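Bent pins after CPU swap, is the board worth saving?
Jarosław Lis, 2019-04-06

I bought a used Fellura desktop and want to put in a faster processor from the same family. Does the old thermal paste have to come off completely?
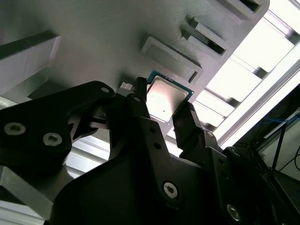

Also, the shop wants 3 days to do it, and I need the computer for work.

Ada Fabbri
Yes, take all of it off. Isopropyl alcohol and a coffee filter work fine. Update the BIOS first, while the old chip is still in.
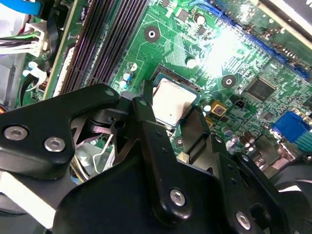 Line up the corner triangle and let the chip drop in under its own weight. Don't push. Mine took an evening.

Konrad Wysocka
what she said. also check the power supply, mine was too small

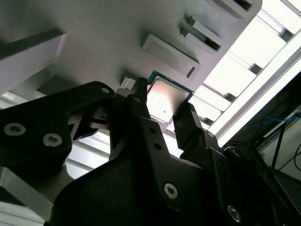
and I had to reset the clock after. Took me 5 tries to get into the BIOS menu.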